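The Collector of Gorkora

Ketill Zoëga came to Gorkora in September with two suitcases and a letter of appointment. He had passed the service examination at the second attempt, done a year at the academy and another as an assistant in Zasuvov, and was now to be the district's collector. He was a careful man who liked to read a thing twice before signing it.

The outgoing collector, Navaratnam, met him on the steps of the office. He had been there nine years and was going to the ministry. He gave Zoëga the keys, the seal and a ledger with a green spine.

"The ledger is the water claims," he said. "There are 747 of them. I settled a good many. You'll see which."

"And the others?"

"The others are Zoditz."

Zoditz was the upper village, 23 miles off by a road that was closed when it snowed. Its fields had been cut in two by the canal, and the families on the dry side had been promised money. Zoëga read the claims in the evenings after supper. Most were one page long. Some had been written by the same hand for several families, with only the names and the acreage changed. One man had sent the same letter every spring and had stopped being polite in the fourth.

He asked the head clerk why they had not been paid. The clerk, Mrs Harrow, said they wanted a survey, and the survey wanted a surveyor, and the post had been vacant since before her daughter was married.

"Can we not borrow one?"

"Mr Navaratnam asked twice. He wrote very good letters."

Zoëga looked them up in the file and they were very good letters. The replies were short.

The claims were also supposed to be on the computer in the back office. It had been dead since the summer, and the records were inside it. Mrs Harrow's nephew came in one morning with a screwdriver.
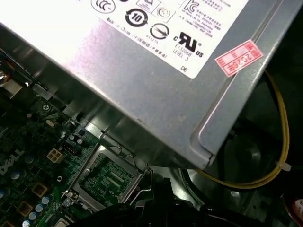

The power supply, with its label.

By four o'clock they had the register up on the screen. Zoëga sat down and went through it against the ledger, line by line, with Mrs Harrow reading out the numbers. It was dark when they reached the end. There were 30 claims in the ledger marked as paid which the register showed as open, and all of them were from Zoditz.

"Somebody has had the money," said Mrs Harrow. She took off her glasses and put them in their case.

"Or it never left the treasury."

"Which would you rather?"

He didn't answer. He turned back to the first of the 30 and looked at the initials beside it. They were Navaratnam's, small and upright, the same as on the good letters.

In the morning he asked for the car. The driver said the road would be open as far as the bridge, and after that it was a walk. Zoëga put the ledger in one of his suitcases — he had nothing else large enough — and carried it down the steps himself.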